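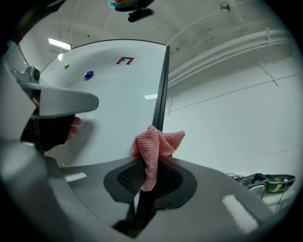
Jhonatan Tamayo looks after 34 tables at Drenach, a building of rented workrooms, and most of them are white. He picked up the job in June, when the tables were moved over from the old Latisness site, and has kept it since. We talked in the hallway between rooms, where he had a stack of folded cloths on a chair.

White tops get complaints that other tops don't. "On a wood top you can leave a ring for a month," he said. "On these, one coffee drip and somebody sends me a message."

His routine is short. He takes off the large things, goes over the top with a dry cloth, then a damp one, then a dry one again. A big table takes him nine minutes if people have left it in decent shape. He does the middle first and the rim last, which is the reverse of how he was taught at Parsons, the hotel laundry where he worked before. There the rule was to begin at the outside and come in.

"You come in with all the crumbs from the edge and now they're in the middle," he said. "I did it that way for years. I don't miss it."

The rim is where he spends the most effort. Hands rest there, sleeves rub there, and dust packs into the line where the white top meets the dark strip. He folds the cloth over the edge so that it touches the top and the side together and pulls it along in one direction. Going back and forth, he said, only leaves a gray line a little farther down.

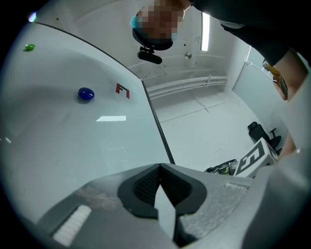
What do you use on a glossy white top?

Warm water and a very small amount of dish soap, on the cloth and never straight on the table. The last pass is plain water, then dry. He has tried a bottled polish called Romen and put it away after two tables. It looked fine at noon and streaked under the ceiling lights in the evening.

The lights are a subject he comes back to. A shiny top shows a lamp as a bright patch, and he uses that patch to check his work. He bends down until the reflection lies across the part he has just wiped. If its outline is clean, he moves on. If it looks furry, there is still soap on the surface and he goes over it again. He told me he checks from two sides, since a streak that can't be seen from the door may be plain from the window.

Cloths matter to him more than soap. He likes one with some texture, a waffle weave or something close to it, and he doesn't want it new. A new cloth pushes water ahead of itself until it has been through the wash a few times. He buys them in bulk, and the last order was 309 cloths in four colors. Pink is for tables only. The others go to sinks, floors and glass, and a cloth that has been on the floor once stays a floor cloth. 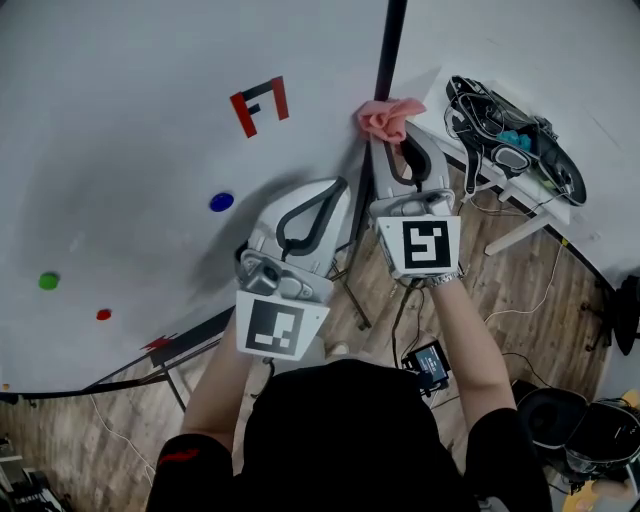

Small objects are the part of the job he has changed his mind about. At first he cleared everything into a tray, wiped, and put it all back, and people told him their things had moved. Now he asks. If the pieces are few he works around them and lifts each one only for as long as it takes to clean under it. Three small disks on a white top, one blue, one green and one red, are easy enough to leave until the pink cloth has been along the far edge. What he won't do is push a piece along with the cloth. Anything hard can carry grit under it, and the scratch shows from across the room.

Tape is another matter. A strip or a mark in colored tape usually means someone wants that spot remembered, so he leaves it alone and presses lightly when the cloth goes over it. If a corner has lifted, he tells whoever booked the room. He used to trim loose corners with scissors. Then he cut one that turned out to be somebody's measured line, and he stopped carrying the scissors.

I asked whether he had ever ruined a table. One, he said, at Latisness. He used a kitchen scrub pad on a dried spot of glue and took the shine off a patch the size of his palm. The glue came away fine. The dull patch is still there, and that table now stands in a storage room with boxes on it.
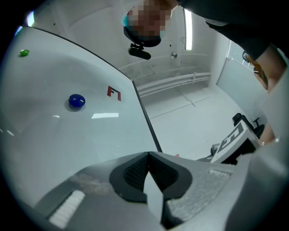
Emiliano Pastor thinks the damp pass is wasted on most days, and that a dry cloth in the morning and a proper wash once a week would give the same result. The soap, in his opinion, is what makes the streaks in the first place.

Tamayo had heard this before. He agreed about the soap up to a point and said people pour in too much. On the weekly wash he didn't agree. A dry cloth takes dust, he said, but it spreads fingerprints, and these tables have hands on them all day.

He picked up four cloths from the chair and went in to do the next room. There was a note taped to the door asking him to leave the left half of the table as it was.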